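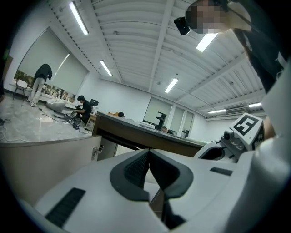 Teaching by demonstration is the business of getting a robot to do a job by showing it the job, without writing out every motion in code. You'll also see it called learning from demonstration, imitation learning or programming by demonstration, and people will argue with you about which of those is the proper umbrella term. I use them pretty loosely, and so does everyone I've worked with!

There are three usual ways of doing the showing. The oldest is kinesthetic teaching, where you grab the arm and push it through the motion while its joints go slack. It feels great for the first ten minutes and then your shoulders start to complain (the arm we had at Cosgrove was a heavy one, and I still remember it). The second is teleoperation, where you drive the robot from a distance with a joystick, a headset or a smaller copy of the arm. The third is the one I like best - you leave the robot out of it altogether and carry the gripper around in your own hand.

Hand-held grippers

A hand-held gripper has the same sort of fingers the robot will use later, plus a camera and often a printed black-and-white square marker or two, so software can work out where things are. You pick up the cup, you put down the cup, you do it again. Because there's no arm in the way, people move at something close to their normal speed, and a newcomer can be useful by lunchtime. Some setups add a head-mounted camera for a second point of view, which helps when the fingers hide the thing they're holding.

The catch is that your arm can do things a robot arm can't. I once recorded 440 lovely tries at hanging a mug on a hook and lost a big share of them, all because I kept twisting my wrist further than the robot's joints allowed. Arif Miah, who ran our sessions at Breria, taped a list of forbidden wrist angles to the wall after that.

Teleoperation

Driving the real arm gets around that problem, as anything you record is something the arm has already done. It's slow, though, and you can't feel much through most controllers. Zivetti, the folding project I helped with later, was teleoperated from start to finish. We kept 554 recordings of towels (just towels!) and every one of them took longer than folding the laundry at my house.

How many demonstrations?

It depends on the task, and on how much the room changes between tries. The Killalberg drawer set, which I still go back to, has 3,354 demonstrations in its November version, and almost 900 of those come from left-handed people. That mix matters more than I expected, as a policy trained only on right-handers tends to come at every handle from the same side.

Bad tries are a sore point. Some teams throw out any recording with a fumble in it, while others keep the ones where the person drops something and picks it back up, so the robot has seen a recovery. I'm in the second camp, though I do toss the ones where somebody sneezes halfway through.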